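Subject: Re: [gear] Strap storage at Vevstead
Date: Saturday, October 24, 2020

Knut Hollmann wrote:

> Straps come back knotted. Can we agree on one fold before the Doolan order arrives?
> Also, is 70 cm long enough for the wraps?

Go with 80. At 70 the tail is too short on bigger wrists.

On folding: empty the bag on the floor, pull one strap out by the end, and square the tip before doing anything else.

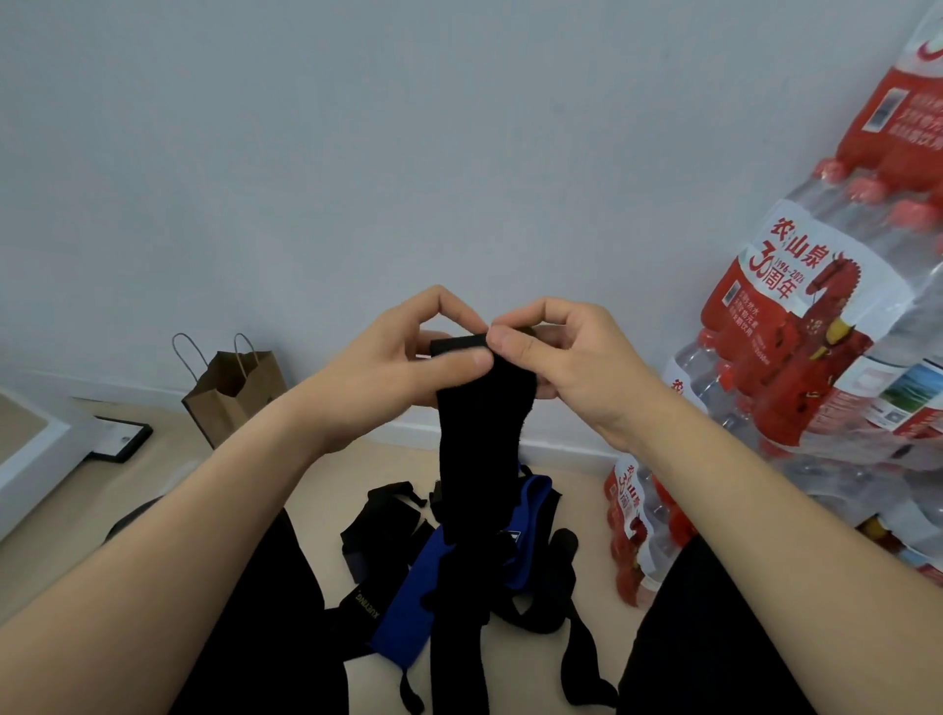

Then let the full length hang until the twist is out. Roll from the squared end, tail outside. Blue ones go in the Litulon box, black ones on shelf 12.
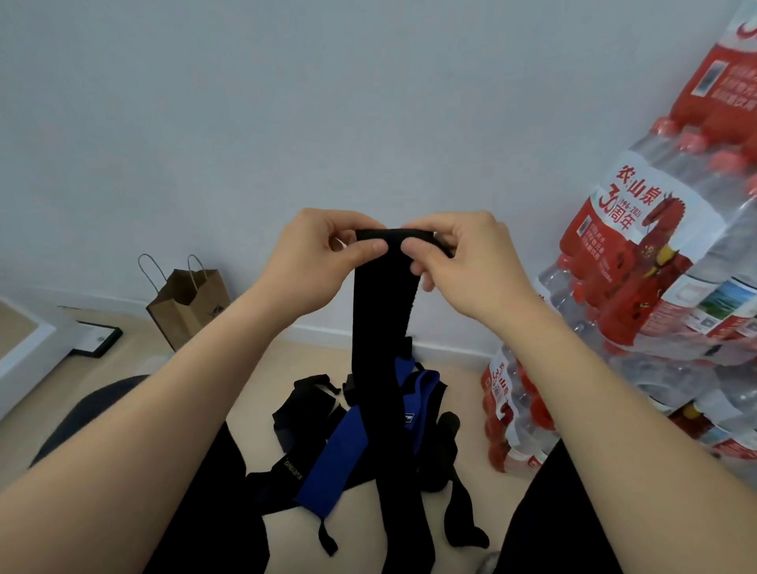

*Black strap held by its top end, blue and black pile underneath.*

Anything with a frayed edge goes to me and stays off the shelf.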